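About the Hurketti Neutron Timing Group
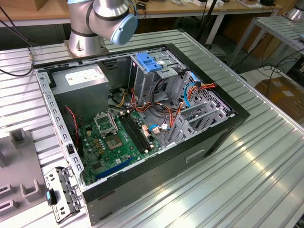
Desktop tower with its side panel off.

The Hurketti Neutron Timing Group designs, builds and runs detector electronics for low-energy neutron experiments. The group belongs to the Cledell Institute and occupies the ground floor of its east wing. Our instruments measure how long a neutron takes to cover a known distance. From that time the energy of the neutron is worked out, and the energy tells the experimenter what happened at the target.

History

The group was started by Valentin Gasser and Shoshana Dvorak as a service for a single experiment, Neltia, which studied how slow neutrons scatter from thin metal foils. Neltia needed a timing system that would hold its calibration through long runs. The commercial units then in use drifted with room temperature and had to be checked every shift. Gasser and Dvorak wrote a correction routine and later replaced the front-end boards as well. The second version of those boards stayed in service until Neltia closed.

When funding for Neltia ended, the Institute kept the group on as a permanent section. Its main work is now Onyeka, a time-of-flight array with 880 detector channels.

Onyeka

Neutrons enter the array along an evacuated flight tube and are stopped in scintillator blocks at the far end. Light from each block is read out at both ends, and the difference between the two arrival times gives the position of the hit. Timing resolution is 400 picoseconds per channel, measured with a pulsed laser and confirmed against the gamma flash at the start of each run.

Data are stored as raw pulses and reduced offline. This takes more disk space than storing finished times, but it allows a run to be analysed again when the pulse model changes. The model has been revised 3 times. Release notes for each revision are held with the data.

Background is measured with the beam shutter closed before and after every block of runs. Users who need a different background scheme should say so in their proposal, as the shutter sequence is fixed when the schedule is drawn up.

Staff

Valentin Gasser is head of the group and responsible for the scientific programme.

Shoshana Dvorak leads detector development. Her current work is on scintillators that separate neutron and gamma signals by pulse shape.

Lyle Escobedo looks after data acquisition, the trigger logic and the reduction software.

Wayne Bloxham is the technical manager. He handles mechanical design, the vacuum system and radiation safety for visiting teams.

Beam time

Proposals are accepted from universities and research institutes. The call opens in June. A proposal should state the target material, the energy range, the number of hours requested and the smallest count rate at which the measurement is still useful. First-time users are advised to send a draft to Lyle Escobedo before submitting.

Visiting teams must complete the Institute's radiation safety course. Dosimeters are issued at reception from 8.30 am and must be handed back on leaving the site.

Finding us

The Cledell Institute is on the north side of Fitzgerald Park. The group office is room 201. Deliveries go to the goods entrance behind the east wing and should be marked for the attention of Wayne Bloxham.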